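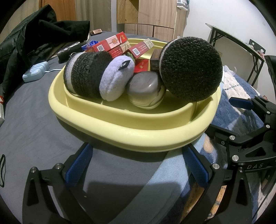
Pollside, May

Minutes of the basketball boosters' meeting, as typed up by me, Anqi Fan, because I lost the coin toss again. I've put in what we decided and a fair bit of what we argued about. If I got you wrong, tell me and I'll fix it before the next one.

We started at 7:10 pm, ten minutes late, mostly on account of everyone wanting to talk about the Drallov game. I let it run because I wanted to talk about it too! We were down most of the second half and then the press started working and, well, you were all there. Coach thanked everybody for the noise and said the girls heard it.

Minutes of the last meeting: approved, with one correction. I wrote that the Ruchti game was at home. It was away. Sorry to the two families who believed me.

Coach's report. The summer group will be bigger than last year and she wants to split it into two practice squads, with the younger one getting the early gym slot. She also wants to stop running the 2-3 zone with the younger kids altogether and teach man-to-man until they can do it in their sleep. This got more discussion than anything else on the agenda (I counted myself in, I talked too much). A couple of parents felt the zone won us games this winter, and I think that's fair. Coach said she would take a few ugly losses in June if it means they can guard somebody in January. No vote needed, it's her call, and most of the room seemed fine with it by the end.

Playing time came up, as it does. Coach repeated her rule: talk to her the day after a game, never in the parking lot. Two people laughed and I was one of them.

Money. We have $800 in the account after paying for the end-of-season dinner. The raffle brought in $200, a bit under what I'd hoped for, but we only sold tickets at one game. Agreed to sell at every home game next season and to start before tip-off, when people still have cash on them.

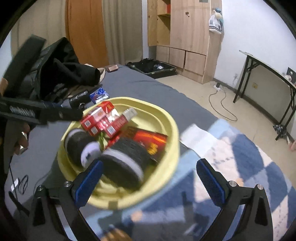 Shooting shirts were next. Cestar sent a quote for 56 shirts, which covers both squads plus the coaches and a few spares. I read out the sizes and we found three kids missing from the list, so I'm redoing it this week. Please text me a size even if you think I already have it. Color stays navy. I know, I know, we did this last year.

Summer tournament. Ruchti is hosting and the entry deadline is close. Approved entering the older squad only. Families will pay $25 each toward the fee and the boosters will pick up the rest. If that's a problem for anybody, come to me quietly and we'll sort it out. We still need two drivers with room for up to six kids, and someone who can keep the scorebook without getting into it with the refs.

Other business. The scoreboard remote is still eating batteries. The ball rack has a bad wheel and I said I'd look at it, so hold me to that. Somebody left a gray hoodie in the bleachers, size medium, and it's in the gym office.

We wrapped up at 8:35 pm. Next meeting is same room, same time, and we'll start with the shirt order.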